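Chapter 12
Kitting: Getting the Parts Ready

My first job in a factory was at Bratby, and I didn't build a single thing for about 2 months. I sorted wire harnesses! They came to me in a big tangled heap, and I had to hand them on in sets, so the people at the benches never had to dig for anything.

I thought it was the dullest work in the building. Then one Wednesday I sent a cart down the line with the short harnesses mixed in with the long ones, and the whole afternoon went to pulling covers back off - I still wince.

So this chapter is about the staging area, the spot where parts wait their turn. We'll look at trays with small cells, at plain cardboard boxes with dividers, and at how to lay a bundle down so its plug is easy to find. 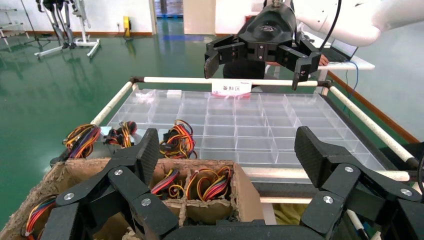 Before you read on, grab a shoebox and a few old charging cables. You'll want them for the first exercise, and yes, they can be as knotted as you like.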